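Weigh the Flour, and Stop Apologising for It

Recipes for home baking are still, for the most part, written in volumes. A reader who wants to make a plain shortbread is told to use two cups of flour, half a cup of sugar and a cup of butter, and is then told that the dough should come together without being sticky. If it doesn't, the advice is to add a little more flour. I think the last instruction is an admission that the first was not good enough, and I would like to see both of them go.

The problem is the flour. Sugar packs fairly evenly, and butter is usually sold in a wrapper with marks on it. Flour settles in the bag, loosens when it is sifted, and settles again when the cup is tapped on the worktop. I keep a notebook of my own measurements, and in July I filled the same cup with the same plain flour by several methods over one weekend. The lightest cup, spooned in and levelled with a knife, was 30 grams under the heaviest, which I had scooped straight from the bag and pressed against the side. Two heavy cups in a shortbread therefore carry 60 grams more than two light ones. In a small batch that decides whether the biscuit is short or hard.

It is often said in reply that generations of good cooks have managed without scales. They have, but they managed by making the same few things many times with the same cup, the same bag and the same hand. The cup was only ever a rough start, and the rest was done by feel. A printed recipe is for somebody who has not made the thing before. That reader has no feel for it yet, and the writer's feel cannot be sent along with the text.

The Kestik cookery site, which I read most weeks, prints both systems side by side. This looks generous and in practice makes matters worse. The gram figures there seem to be worked out from the cups with a fixed multiplier, so they carry whatever error the cup had to begin with and add a look of precision to it. One of its oat biscuit recipes asks for 81 grams of flour. I doubt that anyone stood at a scale and settled on 81. If the writer had weighed what went into the bowl, it would have been 80, or 85, or whatever it was on the day, and the number would have meant something.

Scales themselves are a fair target for complaint. My first was a Prumon, a flat glass one, which switched itself off after a short wait and lost its zero in the middle of creaming. I replaced it with a Muta, heavier and uglier, which holds its reading until it is told otherwise. Neither was bought on the strength of its functions. For baking a scale needs to read to one gram, take a full mixing bowl without the display being hidden under it, and return to zero with one press. Units other than grams can be left out, and so can any mode with a picture of an apple on it.

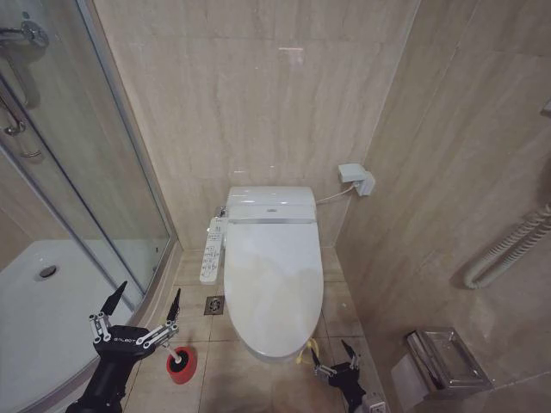

Ovens are the second half of the argument, and the industry has done less well with them than with scales. A recipe gives a temperature as though the dial and the oven agreed with each other. Mine do not. With the dial set to 180, a cheap thermometer hung from the middle shelf swings a good way to either side as the element cuts in and out, and the back left corner browns first whatever I do. Makers have answered this by adding controls. Everyday equipment has gone the same way all through the house, to the point where a toilet seat can come with a power cord and a panel covered in small buttons, and the labels on such panels are seldom printed with the reader's eyesight in mind. My oven has eleven modes. I use two of them, and what I would have paid for is a thermostat that holds its temperature and a plain statement of how closely it does so.

Until that arrives, recipe writers could help by giving the end point before the time. "Bake for twelve minutes" describes one oven. "Bake until the edges are the colour of pale straw and the centre no longer shines, which took twelve minutes in mine" gives the reader something to check against. The better writers already do this for bread, where an internal temperature is now common. Biscuits and small cakes are treated more carelessly, perhaps on the view that they are too simple to need it, although a thin biscuit passes from done to overdone far faster than a loaf.

Thickness should be stated as well. Dough rolled to five millimetres and dough rolled to eight are different products, and a recipe that says "roll out fairly thin" has left out a figure as important as the sugar. A pair of wooden strips from a timber yard, laid either side of the dough, will settle it.

I do not want every recipe to read like a laboratory sheet. The Shevchuk honey cake that I make each winter came to me as half a page of prose with one weight in it, 400 grams of flour, and it works because the writer gave the weight that mattered and described the rest with care: the smell of the honey when it is ready to come off the heat, and how the dough feels when it can be rolled. The eggs are given as eggs. The salt is a pinch — and a pinch is quite enough there.

What I ask for is modest. Weigh the flour, in grams, and print the number that was on the scale. Say how thick. Say what done looks like. Leave the cups out, or put them in a footnote for those who want them, with a warning that they are a guess.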